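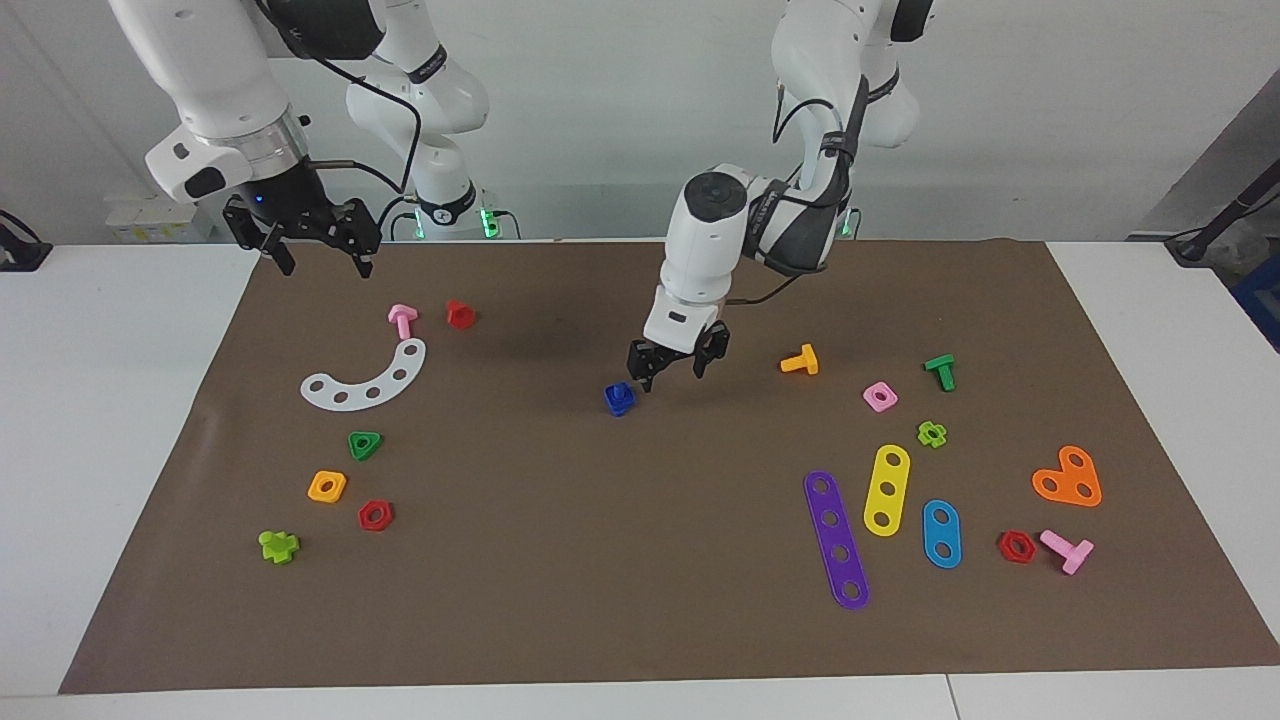

ロボットは、自分で考えて動いているの?

ロボットは、人が前もって教えたことをもとに、カメラなどで集めた情報をコンピューターで計算して、どう動くかを決めています。人間のように「きょうはつかれたなあ」とか「赤いほうが好きだなあ」と思いながら動いているわけではないんですよ。

水曜日の午後、わたしたち「こども科学だより」の編集部は、プルムスという会社の見学会におじゃましてきました。川ぞいの道をてくてく歩いて、パン屋さんの角を曲がって(いいにおいがして、つい立ち止まってしまいました)、その先の灰色の建物の二階が研究室です。くつをスリッパにはきかえて、階段をのぼると、もう子どもたちの声がにぎやかに聞こえてきました。

案内してくれたのは、研究員のハラ・ヘルミーさんです。ヘルミーさんは子どものころ、こわれた目ざまし時計を分解しては元にもどせなくなって、おうちの人によくしかられたそうです。

●白いうでが二本

研究室のロボットには、「ポタノ」という名前がついています。顔も足もなくて、あるのは白いうでが二本。人のうでにも、かたやひじや手首のように曲がるところがありますね。ポタノのうでにも曲がるところがあって、「関節(かんせつ)」とよびます。関節をひとつずつ、ちょうどよい角度に曲げていくと、うでの先を行きたい場所まで運ぶことができるのです。

うでの先についている黒い部分は「グリッパー」といいます。ものをつかむための手のことです。よく見ると、指は二本しかありません。五本もある人間の手とくらべると、ずいぶん少ないですよね。でも、おうちで親指と人さし指だけを使って、消しゴムをつまんでみてください。ほら、二本でもけっこうつかめるでしょう?

●どうしておもちゃを使うの?

茶色いマットの上には、カラフルなプラスチックのおもちゃの部品がちらばっています。六角形の赤いナット、頭がT字の形をしたボルト、穴のあいた細長い板。ハートの形や、お花のような形のものもあって、見学に来た子たちは「かわいい!」「うちにもある!」と大よろこびでした。

じつは、おもちゃの部品は練習にとても向いているんだそうです。たとえばボルトは、頭を上にして立っているときと、ころんと横にたおれているときとでは、つかみ方を変えなければなりません。弓のように曲がった板は、どこをはさめばよいのか、わたしたちでもちょっと迷いますよね。形も色も向きもばらばらだから、ロボットにとってはむずかしい問題がたくさんならんでいるようなものなのです。

ヘルミーさんのチームは、つかむ練習をこれまでに3,000回もくり返してきたそうです。「そのうち700回は、失敗の記録なんですよ」と、なんだかうれしそうに教えてくれました。どこでつかみそこねたのかがわかると、次の教え方を考える手がかりになるからです。

●見学会でのしつもん

8才のシャイマエ・シュライビさんは、さっと手をあげてこんなことを聞いてくれました。

「右のうでと左のうでは、ぶつからないんですか?」

とってもよいしつもんです! ヘルミーさんによると、コンピューターは二本のうでがどこにあるかをいつも計算していて、近づきすぎそうになると、片方を待たせたり、遠回りさせたりするのだそうです。せまいろうかで友だちとすれちがうとき、「お先にどうぞ」とゆずるのに少しにていますね。

それから、ロボットが動いているあいだは、ゆかの黄色い線より中に入らないお約束でした。うではしずかに動いて見えても力がありますから、みなさんもどこかで本物のロボットを見るときは、係の人のお話をよく聞いてくださいね。

●おうちでやってみよう

用意するものは、わりばしと、形のちがう小さなもの(ボタン、クリップ、消しゴムなど)、それからハンカチです。ハンカチをつくえに広げて、その上に小さなものをばらばらに置き、わりばしではさんでお皿に移してみましょう。立てて置いたときと、ねかせて置いたときで、はさむ場所はどう変わりましたか? 気づいたことは、ぜひノートに書いておいてください。絵でもいいですよ。

プルムスの次の見学会は10月です。行ってみたい人は、おうちの人といっしょに申しこんでくださいね。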